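Closures, threads and liners: a talk with a packaging technician at Ostari

The packaging lab at Ostari occupies two rooms behind the filling hall in Erville. One is for climate storage. The other holds a long bench, a torque gauge and shelves of plastic bottles sorted by neck size. The technician who runs the bench has worked on screw caps for most of a career and prefers to talk about them in terms of threads.

"People look at the bottle and the label," the technician said. "The complaints we get are about the cap. It leaks, it is too tight, or it went on crooked."

The lab logged 3,552 closures last year, of which 2,386 were on food and drink bottles. The rest were mostly household and laboratory containers. The procedure is the same for all of them: the cap is removed, the neck is inspected, the cap is put back, and the opening torque is measured after a rest period.

A crooked cap is usually a matter of thread engagement. If the first turn of the cap does not meet the first turn of the neck at the correct angle, the cap climbs on one side. "It can feel tight and still not seal," the technician said. "The liner touches on the high side of the neck and stays clear of the other. You read a normal torque and you have a gap."

The lab turns each cap slightly backward before closing, until the thread starts drop past one another. The technician considers this the most useful habit a new employee can learn, and the one most often skipped late in a shift.

Small drink bottles have a further difficulty. They are light, and they turn with the cap unless the body is held. Large square-shouldered containers stay put more easily, but their caps are wide and show a tilt sooner.

A small bottle with its cap off, and a white one with its cap askew:

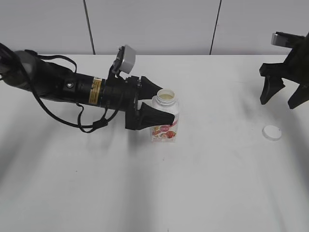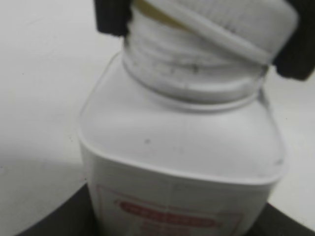 Asked about liners, the technician was brief. Foam liners forgive a rough neck but take a permanent set. Solid liners last longer and need a cleaner surface. A supplier in Nulthorpe sends both types, and the lab keeps them in separate drawers after a mix-up in June that spoiled a full storage test.

"We had to pull 2 shelves and start again," the technician said. "The caps looked identical from outside – you had to turn them over to tell."

The next series will compare opening torque after cold storage.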